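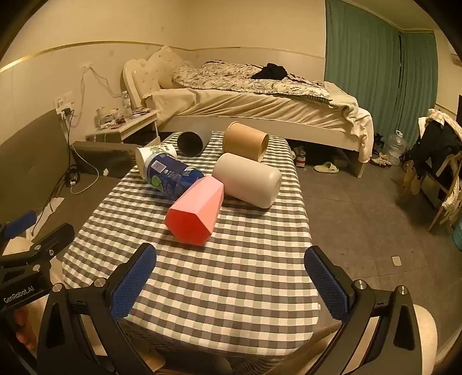
Centro de asistencia de Brutico
Incidencia: inventario duplicado tras la importación en Jestau
Cliente: Apartamentos Georgiou
Fecha de apertura: 9 de noviembre
Prioridad: alta
Estado: cerrada
Solicitante: Janaína Fagundes, Administración
Técnico asignado: Damir Kelmendi

Descripción facilitada por el cliente

Tras la importación del inventario de menaje y textil del edificio Kendon, el módulo de existencias de Jestau muestra 2.084 registros pendientes de revisión. La mayor parte corresponde a artículos ya dados de alta que figuran ahora por segunda vez, con el mismo nombre y un código interno diferente. Las fichas antiguas conservan el historial de reposición; las nuevas aparecen sin historial y con la ubicación en blanco.

El fichero de origen se generó con la plantilla que utilizamos desde febrero. No se nos ha notificado ningún cambio de formato. El personal de planta no puede cerrar los partes de reposición, ya que el programa exige seleccionar una única ficha por artículo y rechaza el parte cuando encuentra dos.

Se solicita la corrección de los datos y que se nos indique si debemos suspender las importaciones de los demás edificios.

Janaína Fagundes

Anotación del técnico

Recibida la incidencia. Se recomienda suspender toda importación hasta nuevo aviso y no eliminar fichas de forma manual. La eliminación de una ficha con historial arrastra los partes asociados, y su recuperación exige restaurar la copia completa.

Se solicita al cliente:
- El fichero original, sin abrirlo ni guardarlo de nuevo en una hoja de cálculo.
- El informe de resultados que Jestau genera al terminar la carga.
- El nombre del usuario que ejecutó la operación.

Damir Kelmendi

Respuesta del cliente

Se adjuntan el fichero y el informe. La importación la ejecutó Konrad Dudek, responsable de almacén, con su usuario habitual. El informe indica "proceso finalizado sin errores". El señor Dudek hace constar que abrió el fichero antes de la carga para corregir dos descripciones y que lo guardó con el mismo nombre. No disponemos de la versión anterior.

Queda suspendida la importación de los demás edificios.

Janaína Fagundes

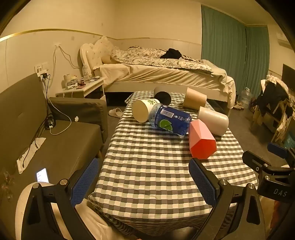
Edificio Kendon: mesa baja con mantel de cuadros.

Anotación del técnico

Analizado el fichero. Los códigos de artículo de Georgiou constan de siete caracteres y en muchos casos comienzan por cero. En el fichero recibido, la columna de código está guardada como número, de modo que los ceros iniciales han desaparecido. Jestau no reconoce el código abreviado, interpreta que se trata de un artículo nuevo y crea la ficha correspondiente. Los artículos cuyo código no empieza por cero se han actualizado con normalidad.

La ubicación en blanco obedece a otra causa. La plantilla del cliente emplea el encabezado "Ubicación" y la versión vigente de Jestau espera "Ubicación principal". El programa admite la columna antigua cuando actualiza una ficha existente, pero la ignora al crear una nueva. Se traslada este segundo punto a Desarrollo.

Se ha reproducido el comportamiento en el entorno de pruebas con un extracto de 18 líneas. El resultado coincide con lo descrito por el cliente.

Damir Kelmendi

Anotación de Desarrollo

Confirmado. La diferencia de trato entre actualización y alta no está documentada y se considera un defecto. Se corregirá en la próxima revisión del módulo de existencias. Entretanto, el encabezado debe modificarse en la plantilla.

En cuanto a los ceros iniciales, el programa se comporta conforme a lo previsto. Se estudiará, no obstante, incorporar un aviso cuando la longitud del código no coincida con la configurada por el cliente - hoy ese control existe solo en el alta manual.

Katsuhiko Nakajima

Actuación propuesta

1. Copia de seguridad completa de la base de datos del cliente.
2. Identificación de las fichas creadas en la carga, filtrando por usuario y por número de proceso.
3. Comprobación de que ninguna tiene partes asociados.
4. Anulación de la carga mediante la utilidad interna, sin intervención del cliente.
5. Nueva importación con la plantilla corregida y la columna de código en formato de texto.

Durante los pasos 1 a 4 el módulo de existencias permanecerá en modo de consulta. Reservas y facturación no se verán afectadas. Se requiere autorización escrita de la Dirección de Georgiou.

Damir Kelmendi

Respuesta del cliente

Se autoriza la actuación en los términos expuestos. Rogamos que se lleve a cabo fuera del horario de entrada de huéspedes, cuando el personal de planta consulta las existencias con mayor frecuencia.

Boris Kovačević
Dirección, Apartamentos Georgiou

Anotación del técnico

Ejecutados los pasos 1 a 4. En el paso 3 se localizaron dos fichas nuevas con un parte de reposición abierto, ambas de ropa de cama. Los partes se reasignaron a las fichas originales antes de la anulación y conservan su numeración.

La nueva importación ha finalizado sin altas indebidas. Las ubicaciones se muestran correctamente. Se ha restablecido el modo de edición.

Se remite al señor Dudek la plantilla revisada, con la columna de código protegida. Si fuera necesario corregir una descripción, deberá hacerse en la ficha de Jestau una vez terminada la carga.

Damir Kelmendi

Respuesta del cliente

Comprobado en Kendon. Los partes se cierran con normalidad y el listado de mantelería coincide con el anterior a la incidencia. Quedan por importar los restantes edificios; se utilizará la plantilla nueva. Por nuestra parte puede cerrarse la incidencia, si bien agradeceríamos que se nos avise cuando se publique la corrección del encabezado.

Janaína Fagundes

Cierre

Causa registrada: pérdida de ceros iniciales en el fichero de origen; encabezado de plantilla obsoleto.
Solución: anulación de la carga e importación con plantilla corregida.
Pendiente: aviso al cliente tras la publicación de la revisión, a cargo de Desarrollo.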